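Posted in: Student Projects > Robotics > Final Reports

Dropped Blocks During Two-Arm Handover: Fault Report and Changes Made

Groen project team, report submitted Sunday, January 20, 2019

1. Background

The Groen project started in July as a two-arm handover task. One arm picks up a block from the table, the block is passed to the other arm, and the second arm sets it down on its own side. We took over a working pick-and-place program from the previous group and added the handover on top of it. The arms are run from one PC with the Rostuter control software, which our lab already had. The grippers have two fingers each and report two things back: finger opening and motor current.

The original goal of the project was to compare three ways of planning the handover path. We did not get that far. For most of the semester we were chasing a fault in which the block fell during or right after the handover. This report covers the fault, what we thought it was, what it was, and what we changed.

2. What went wrong

In the first full test series we ran 100 handovers and the block was dropped in 7 of them. A failure rate like that might be acceptable for a class demo, but in four of the seven the arms kept moving as if the block were still held. The receiving arm carried out the whole place motion with nothing in the gripper. In one case the block had landed standing up against the other gripper, and the arm pushed it into the wrist hard enough to trip the force limit and stop everything.

We treated that last one as a safety incident. No one was inside the taped area and nothing was damaged, but the stop came from the force limit in the arm and our program had no idea anything was wrong. Our supervisor asked us to stop running handovers until we could explain it.

3. First explanation (wrong)

Our first guess was timing. The giving gripper opens when the receiving gripper reports "closed," and we suspected that the message was arriving early. We added a fixed delay before the release. The drops became less frequent for an afternoon and then came back. We made the delay longer, with no clear effect. In the end we spent close to two weeks on this, which was too long. We should have looked at the logs before changing the code.

4. Second explanation (partly right)

Next we looked at the surface of the block. It has clear tape on its upper face. We put the tape on early in the project to hold down a paper label, then removed the label and left the tape. The tape has wrinkled with use. When the block is picked up flat from the table, the fingers hold it by the sides and the tape does not matter. After the wrist turns for the handover, though, the receiving fingers could close partly on the taped face, and the pads slid on it.

We checked this by hand, with the arms disabled, by closing one gripper on the taped face and pulling the block gently. It slipped much more easily than it did from the bare sides. So the tape made the grip worse. It did not explain why the program believed the grip was good.

5. Actual cause

The answer was in the gripper log. Line 1872 of the log from the last failed run shows the receiving gripper reporting "closed" while the finger opening was still changing. Rostuter sets that status as soon as the motor current goes over a threshold. The threshold in our config file was left over from the previous group, who used a soft foam part. With our harder block, the current went over it at first contact, when only one finger was touching. The giving arm then let go, and whether the block stayed up depended on how well it happened to be lined up.

The same status was also never checked again after the handover. Once "closed" had been received, the program went on to the place motion no matter what the gripper reported after that. That is why the arm carried on with empty fingers.

So there were three separate problems:

- current threshold too low for this block
- no check that the block was still held after the release
- poor grip on the taped face

6. Changes

We raised the current threshold and added a second condition. The opening now has to stay the same for a short time before the grip counts as closed. After the giving gripper opens, the program reads the opening of the receiving gripper again. If it is smaller than the width of the block, both arms stop where they are and an operator has to reset them from the PC.

We also went back a step in the task. Before trying the handover in the air again, we tested each grip separately with the block resting on the table, so that a bad grip could not turn into a drop. One arm grips and holds, the other waits with its fingers open.
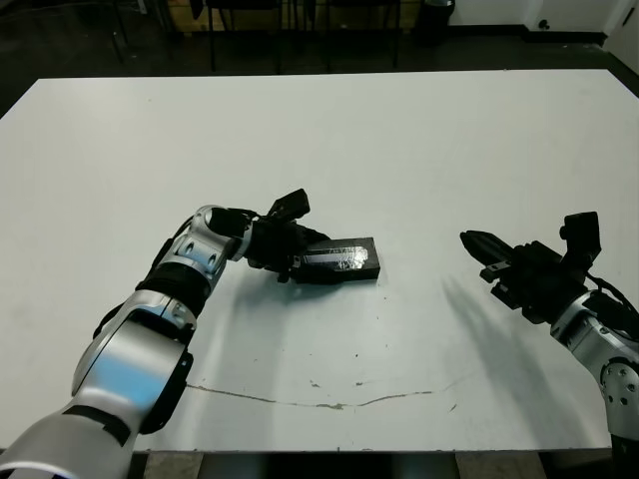

Figure 1. Grip test on the table. Left gripper closed on the block, right gripper open.

We left the tape on the block during these tests on purpose. If the new check only works with a clean block, it is not much of a check. For the handover itself we changed the wrist angle so that the receiving fingers meet the bare sides.

We looked at replacing the finger pads with a softer set from Flesis but did not order them. They would have changed the grip and the current readings at the same time, and we wanted to know which fix did what.

7. Results so far

In the table tests, the new condition rejected every one-finger contact that we set up by hand. We have not repeated the full test series in the air, and we cannot give a new drop rate. The stop after a lost block was tested by pulling the block out with a string from outside the taped area. Both arms stopped each time.

One thing is still open. If the block turns inside the grip without falling, the opening can change a little and the program stops even though the block is held. This is annoying but safe, and we left it as it is.

8. Notes for the next group

Read the gripper config file before the first run and check each value against the part you are using. Keep the logs from failed runs, including the ones that look like bad luck. The config files and logs are on the lab drive in the Groen folder. The old program without the check is in there too, marked "do not run."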